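Como dobrar camisas numa mesa onde já vive tudo o resto

Os manuais de arrumação partem do princípio de que o leitor tem uma superfície livre. Eu tenho uma mesa clara encostada a uma parede branca, e em cima dela uma lata de refrigerante, uma bolsinha preta com fecho e roupa em vários estados de desistência. Dobra-se na mesma.

O que é preciso

Uma mesa. Uma camisa de manga curta com colarinho. Uns 5 minutos na primeira tentativa, menos nas seguintes, conforme o orgulho.

Passo 1: conquistar a metade da frente

Empurre o que puder para o fundo e para os lados. Não arrume, que isso é outro artigo e outro estado de espírito. Basta um retângulo livre do tamanho da camisa, de preferência junto a si, para não dobrar de braços esticados como quem serve sopa a um vizinho distante.

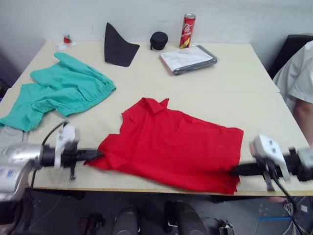
O colarinho fica para o lado oposto ao seu. Há quem o prefira virado para a barriga, e a Lotte Van Loon defende essa escola com uma energia que eu guardaria para causas maiores. Se a camisa for comprida demais para o espaço, deixe cair um pouco da bainha pela borda – mas só um pouco, ou o peso puxa o resto e acaba tudo no chão.

Passo 2: alisar

Mãos abertas, do centro para fora. A malha perdoa quase tudo, o algodão rígido guarda rancor. Um vinco que fique no meio nesta altura vai multiplicar-se a cada dobra, e em maio, quando for buscar a camisa ao fundo da gaveta, ainda lá estará à sua espera. Pegue nos dois lados ao mesmo tempo e estique com suavidade. Puxar por um só torce o tecido.

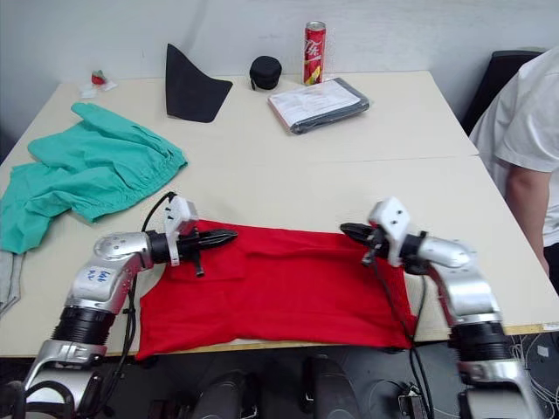
Passo 3: dobrar

Vire a camisa com a frente para baixo. Traga um lado até meio das costas e deite a manga para trás, por cima da dobra. Repita do outro lado. Depois suba a bainha até meio e faça mais uma dobra até ao colarinho. Segure o tecido por dois pontos afastados; com uma mão só, sai um triângulo. Já fiz até 12 seguidas deste modo antes de perder a vontade de viver.

As peças que ficaram amarrotadas ao lado podem esperar. Estão habituadas.

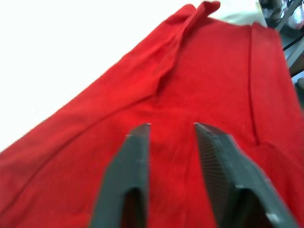 Setareh Shokri: Experimentei com os polos do meu filho e o colarinho fica sempre esmagado quando os empilho. Acabei por alternar, um colarinho para cada lado, e a pilha deixou de tombar. Para as camisolas de manga comprida dobra a manga uma vez ou duas?

Duas, Setareh, em ziguezague, sem passar da largura da dobra lateral. E vou roubar a ideia dos colarinhos alternados.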